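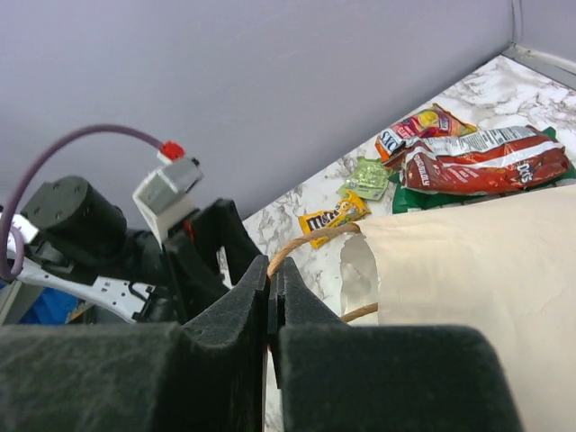

Gukia fits out workrooms for small firms and schools in and near Widville. We started with one bench and two fitters, and have now finished over 300 rooms. Most of our work is walls and trim – smooth panels in quiet colors, such as a pale lavender-gray, with light gray metal edging where one panel meets the next. Plain walls are easy to wipe down, and a cable or a bright connector shows up well against them.

Panels are cut at our shop on Cillen Road and fitted by our own crew. The shop is open on weekdays – please call before you visit. New bookings start in September.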